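Hand-held gripper sessions: do we need a written rule for the bench?

gantrymoss
Wednesday, February 12, 2025
We're redoing our house rules for hand-held gripper recording before the Groston job starts in May. The old sheet came from Zeldale and says the table must be bare except for the object being handled. I'd like to drop that line. Does anyone still work to it?

peg_and_slot
We do, and I'd keep it. Once you allow one extra item you get mugs, phones and somebody's lunch. We had to throw out 274 clips from a batch of 2000, mostly because personal stuff had crept in.

northlathe
Disagree. A bare table teaches you very little about real tables. Our rule is that other items are fine so long as they are written in the session log and stay put for the whole run. No paperwork with names on, no open drinks.

peg_and_slot
And who checks the log? Ours was filled in at the end of the day from memory.

northlathe
The operator fills it in before the first grasp. No log, no session. It took a couple of weeks to bed in.

tallowbridge
Whatever you decide about the table, put something in about screens and people. The Hegarty sheet asks for screens to be locked or turned away, and written consent from anyone who sits within view. Ours copies that and adds a 60 minute limit per operator, then a break. Wrists suffer with boxes especially.

gantrymoss
The time limit is already in. Consent is in too, but only for the operator, so that needs changing. One of our box runs, for anyone who wants to see the sort of bench I mean:

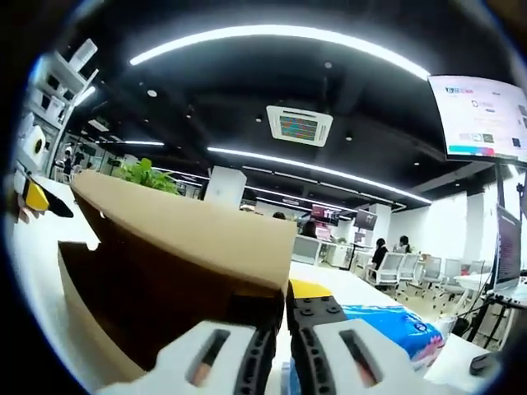

Cardboard box held at the edge, office side

peg_and_slot
There's a laptop open with text on it and a big display showing a web page. Under our rules that's a fail before you get to the mouse and the blue packet on the table.

northlathe
Table's fine by me if it's logged. Agree on the screens. I count four people past the box as well, plus one further back on the left, so you'd want consent from all of them.

gantrymoss
Fair enough. I'll write it as logged items allowed, screens locked, consent for everyone in view. Draft goes to Brusside first, then I'll post it in here.

peg_and_slot
Still think you'll regret the first one.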